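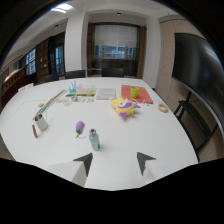
PRESS RELEASE

Stamia opens orders for Joline, a hand-held gripper kit for teaching robots everyday table tasks

Painemal, 20th June. Stamia today opens orders for Joline, a hand-held gripper with a built-in camera and recording software. With Joline, a person can show a task with their own hand, and the recording can later be used to train a robot arm. The first units will be sent to customers in July.

Joline is made for small research groups, university courses and companies that want to collect training data but do not have a robot arm free for this work every day. The operator holds the tool, opens and closes the two fingers with a trigger, and does the task at a normal speed. The camera records the fingers and the objects from the same point of view that a robot will have when the same fingers are mounted on its wrist.

"Many of our customers told us the same thing. They have one arm, and three people are waiting for it," said Oriana Aravena, head of product at Stamia. "We wanted that these people can work at any table, in any room, and come back with data which the robot can use."

What is new in this version

Customers who tested the earlier model, Joline Start, will notice several changes. The fingers are now longer and end in a dark gray triangular tip, which is softer than the white body that holds it. A tip can be changed without tools. The housing is wider at the front, and the weight is closer to the palm of the operator. In our own tests this made long sessions more comfortable, especially for persons with smaller hands.

The wide lens of the camera sees both fingers, the table and a large part of the room behind it. This helps the software to follow the movement of the tool, but it also means that the straight edges of a table look curved in the raw video. The Joline software includes a correction for users who need it. For training we recommend to keep the raw video, and the manual explains how to set this.

One battery charge gives 4 hours of recording. The kit comes with a second battery, so the work does not need to stop during charging.

Work with mixed objects

Most early users start with one object, for example a cup, and repeat the same movement many times. This is a good way to learn the tool. However, a robot that has seen only one cup on a clean table often fails when something else is standing near it. For this reason Stamia has prepared a guide for sessions with mixed objects, and every kit includes it in printed form.

The guide suggests to put together objects that are different in shape, weight and surface: a water bottle with a metal cap, a mug, a plush toy, a toy vegetable, a roll of masking tape, a rack with test tubes. Some of these are easy to hold from the side. Others are better taken from above, and a plush toy changes its form when the fingers close. The user can buy almost all of them in a normal shop.

"I ask my students to bring things from home, and not to arrange them too nicely," said Joaquín Quiroga, who teaches robotics at the Grono Institute and used Joline during the last term. "In the first week they grip everything too hard. After some days they start to look at the fingers and to plan the approach. The recordings become much better, and I can see the difference before we train anything."

The class of Mr. Quiroga recorded 86 sessions with the test units. His comments led to two changes in the final product: a louder sound when the recording starts, and a small light that shows when the memory is almost full.

Software and data

The recordings belong to the customer. They are saved on the memory card of the tool and can be copied to a computer by cable. No internet connection is necessary. The software marks the moments where the fingers open and close, and the user can remove a bad attempt with one click. Export to common open formats is included in the price.

Because the wide camera also records the room, Stamia asks all users to inform other people who are present before a session begins. The software has a function to blur faces, and it is switched on by default.

"We are a small company and we prefer to explain clearly what the tool does and what it does not do," said Nazareno Grasso, technical director. "Joline records the demonstration. It does not promise that every robot will learn from it in one afternoon. The customer still needs patience and a good variety of examples."

Contents and availability

The Joline kit contains the hand-held gripper, 8 replacement tips, two batteries, a charger, a memory card, a cable, the printed guide and a carrying case. A mounting plate for robot arms is sold separately. Schools and universities that order two kits or more receive a discount of 10 percent.

Orders can be placed with the Stamia sales office in Painemal or with its regional partners. Customers who own Joline Start can send it back and receive a reduced price for the new kit. Replacement parts for Joline Start will stay available.

Press contact
Renata Tapia
Communications, Stamia
Test units for reviewers are available on request.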